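I've been arguing with my sister about tables since June, and I'm going to have the last word here because it's my website.

Her view is that a table should be clear. You finish what you're doing, you put it all away, you wipe it down and you leave it bare for the next person. She read this in a book, paid for a weekend course on it in Rorutthorpe as well, and now keeps her phone charger in a labelled pouch. A pouch! I think it's nonsense, and I say that as somebody who likes a tidy house and irons pillowcases.

A table is where you put things down. If you clear it every night you spend the first part of every morning laying it all out again, and by then the kettle has boiled twice and you've forgotten what you sat down to do. I timed myself for a week (six minutes, on the worst day, hunting for the right lead).

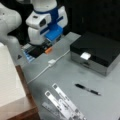 My own rule is that anything you'll reach for tomorrow can stay out tonight. Pens, mainly. My sister keeps hers in a drawer in the hall, so every phone message at her house gets written with an eyeliner. Give me a black pen lying at a slant on a pale grey top, where a hand can find it, and a thin white cable left running across the table too. I'd even let a box with a shiny black lid have its corner, because a box is a sort of tidying anyway – whatever's inside is off the surface.

Where I do draw the line is paper. Paper breeds. My friend Domnica Pîrvu once let the post build up on her dining table until there were 77 envelopes in it, and one of them was a parking fine that had gone up to £70. So post gets opened standing up, by the recycling, and it never reaches the table at all.

My sister says that's her system with extra steps. She's coming for lunch next week and I'm leaving the pens out.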